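Drawer rule (household robotics)

In household robotics, the drawer rule is a set of working practices for tasks in which a robot arm reaches into an open drawer. 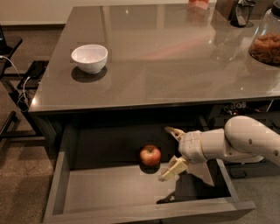 The drawer rule covers three things: how a drawer is set before a robot arm enters it, how the arm moves while it is inside, and what has to be true before the drawer may be shut. It applies to arms used in homes, in offices and in test rooms furnished like them. The rule was first written for kitchen drawers but is now applied to any drawer that slides out from under a work surface. In the usual arrangement a single item, such as a red apple, lies on the drawer floor away from the side walls, and the gripper comes in open from one side, with both fingers clear of the item until the grip begins. A second object, often a small empty bowl, stands on the tabletop above and serves as the place where the item is to be put down. The rule treats the drawer and the tabletop as two separate work areas with an edge between them, and most of its clauses concern that edge.

Background

Early written practice for household arms dealt mainly with flat surfaces. Drawers were handled under the general clauses on obstacles, which gave a minimum distance to walls and furniture but did not say what to do when the obstacle itself could move. A drawer pushed by the elbow of an arm can slide shut on the wrist, and a drawer pulled too far can drop at the front.

The first separate text was drawn up at Irnent, a test site with furnished rooms, after a trial of 378 drawer tasks in which most of the faults recorded were contacts with the drawer sides and not failed grips. The text was taken over with small changes by Prekine, a maker of light arms, for its installation guide. The present wording, known as the Fleury text, was issued on 19th May and came into use the following August.

Setting the drawer

The drawer is opened far enough that the item can be seen in full from the head camera and reached without the wrist passing under the tabletop. The Fleury text gives a minimum opening of 220 millimeters for arms with a two-finger gripper. Where a drawer cannot be opened that far, the task is to be marked as restricted and run at the lower speed.

The drawer must stay where it is left. Drawers on soft-close runners are fitted with a stop, or are held by a second arm if the robot has one. Items that roll are placed near the middle of the drawer floor when the setting is under the operator's control. In ordinary home use, where it is not, the robot checks the position of the item again after the drawer has come to rest.

Loose cables on nearby furniture are to be kept out of the reach of the arm. The clause covers charging cables as well as the robot's own leads.

Entry and grip

Entry is made with the gripper open. The fingers are brought to the side of the item before they are lowered, and the lower finger may not be dragged along the drawer floor. The speed limit inside the drawer is 60 millimeters per second. The limit applies to every part of the arm that is inside the drawer, including the wrist.

Light is often poor inside a drawer, and the arm adds its own shadow. Glossy tabletops cause a further difficulty, as reflections of lamps and objects can be read as objects by the vision system. The text therefore requires that the position of the item be confirmed once from outside the drawer and once again after the arm has entered. If the two readings differ by more than the width of a fingertip, the arm withdraws and starts over.

Grip force is not fixed by the rule. Fruit and other soft items come under separate handling tables, and the operator is expected to choose a setting from these.

Leaving and closing

After the grip, the item is lifted straight up until it is clear of the front panel and side walls. Only then may the arm move sideways or toward the tabletop. The table edge is crossed at a height that leaves room for the lowest finger as well as the item.

The drawer may be closed when the gripper is fully outside it and the item has been released. Closing a drawer while still holding something is not allowed for single-arm robots. Closing force is checked at installation and again after every 500 cycles.

Records

Each run is entered with the opening distance, the item, the side from which the arm entered and the result. Contacts with the drawer are recorded even when the task was completed. A stop made by the operator is entered as a stop and does not count as a failure.

Pelliteo, a software package used for planning arm movements, includes a drawer profile based on the Fleury text. The profile fills in the distance and speed fields on its own, but the entry side has to be set by hand.

Criticism

The minimum opening has been criticized as too large for bedside and desk units, many of which are shallow. Operators of smaller arms have asked for a figure that depends on wrist size. The ban on closing a drawer while holding an item is also disputed, as people do it all the time and some household tasks take much longer without it. Neither point was changed in the present wording.

See also

Clearance zone
Gripper
Pick and place
Restricted task
Table edge crossing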